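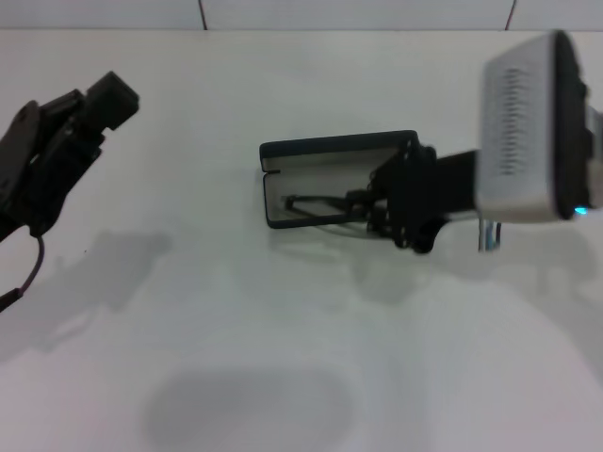 On Sunday we took the early bus from Sullden to the open day at Dreßler, the company that makes trays and wall panels for workshops and small clinics. I have ordered from their catalog for two years, but I had never seen the building in Vudton, so I was a little curious.

The visit started at 10 in the morning with coffee and a short talk in the entrance hall. We learned that the plant makes more than 1,000 trays in a week. The model I use at work is called Fullano. It is shallow, with a dark rim, and I can say that after two years mine is still straight. A new one costs a little more now, and I did not ask why.

After the talk we could walk by ourselves. I liked the rooms with white tables and pale walls the most. A white table is not practical in my own workshop, where everything becomes gray by the evening, but small dark parts are very easy to find on it. 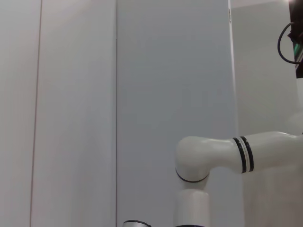
The wall panels interested my wife more than me. They are flat and very light in color, and between them there are only thin seams. She wants the same for our laundry room. I asked at the desk about the price and got a sheet with 756 on it for the smallest set, delivery not included. We will think about it.

Lunch was soup and bread in the yard. The line was long and there were too few chairs, so we ate standing. If you go next time, bring a warm jacket and take the bus, for the parking lot was full before 11. The bus back leaves from the other side of the road.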